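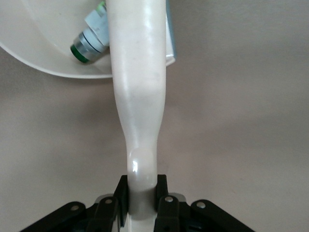 Hayes Community Centre – Facilities and Bookings

Changes to hall bookings from July

The way regular groups book rooms at the Hayes Community Centre will change in July. The present arrangement, where each group rolls over its old booking unless it tells the office otherwise, has left us with rooms held for groups that stopped meeting a long while ago. Every regular hirer will now need to renew once a year.

Renewal forms are at the front counter and can also be emailed on request. A form covers one room and one time slot. Groups that use both the main hall and the Kinmont Room should fill in a separate form for each. Please write the hours you need, including setting up and packing away, as the next group will be booked from your finish time.

Existing hirers have first call on their current slot until the form deadline, which will be printed on the form itself. After that, any slot without a form goes to the waiting list. The list is longest for weekday evenings in the main hall. Mornings are easier to get, and the Kinmont Room is free most afternoons during term.

Hire rates stay the same for community groups. The commercial rate for the main hall goes up to $30 an hour. A group counts as a community group if it is not run for profit and most of its members live in Hayes or Multmont. If you are unsure which rate applies to you, ask before you put the form in.

Keys and access

Each group may hold 2 keys. Extra copies have been cut over the years and we no longer have a reliable record of who has them, so the locks on the side entrance and the kitchen will be changed before the new bookings start. Old keys should be handed in at the counter when you collect the new ones. The bond on each key is unchanged and will be carried over if you have already paid it.

The building must be locked and the alarm set by 11 pm. The last group out is responsible for this, whether or not its own booking was the last one on the sheet. If another group is still in the Kinmont Room when you leave, let them know you are going.

Kitchen

The kitchen is shared and is included in the hire of the main hall. Groups in the Kinmont Room can use it for tea and coffee but need to ask first if they want the oven. Food left in the fridge without a name and date will be thrown out at the end of the week. Tea towels go home with whoever used them and come back washed – there are none to spare at the moment.

Chairs and tables

Chairs are to be stacked no more than 8 high and kept clear of the heater. The trestle tables go back in the store with their legs folded in. Two of the older tables have been taken out of use and will be replaced when the Jodimia grant comes through.

Parking

The gravel area behind the hall is open to all hirers. The bays along the Multmont Road side belong to the medical clinic and are not available during clinic hours, even when they look empty. Trailers can be left at the back overnight if the office knows about it beforehand.

Questions about forms, rates or keys can be left at the counter or put through the slot in the office door. Include a phone number and the name of your group.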